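Gullton football: who starts at left tackle?

oldbleachers
Spring ball wraps up in two weeks and I still can't tell you who is starting at left tackle. The coaches ran 6 different line combinations in the last scrimmage. Kancombe is the opener and their front is big.

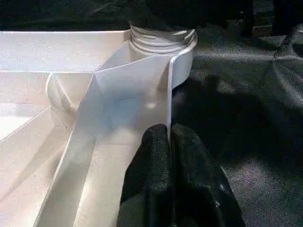 Is the redshirt freshman healthy enough to play in the fall?

He had shoulder surgery in March and the staff expects him back for camp, with no contact before then.

tightend19
I would leave the senior at left tackle. He has 25 starts. Moving him to guard weakens 2 spots to fix one.

oldbleachers
He gave up most of the pressure against Flosteswood last season. Starts don't help if he can't handle speed.

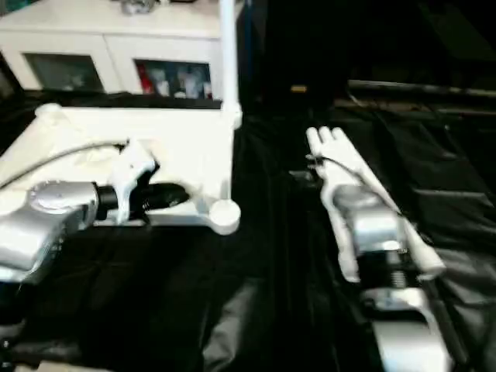 Re: Backup quarterback

gulltonfan
Different subject, but the backup looked fine to me. He threw short and took what was there.

tightend19
Against the third string. I'd wait before saying he's ready. He held the ball too long on third down all afternoon, and a real pass rush gets there.

gulltonfan
Half of that was receivers not getting open. We were missing both starters on the outside.

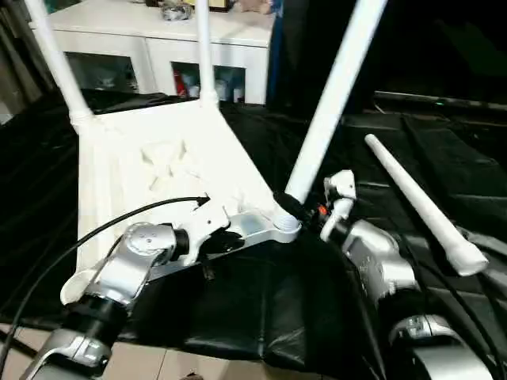 And the drops didn't help him either. Put him out there with the first group at the Acheampong Field scrimmage and then we can argue about it.

tightend19
Fair enough. I still want the line settled first.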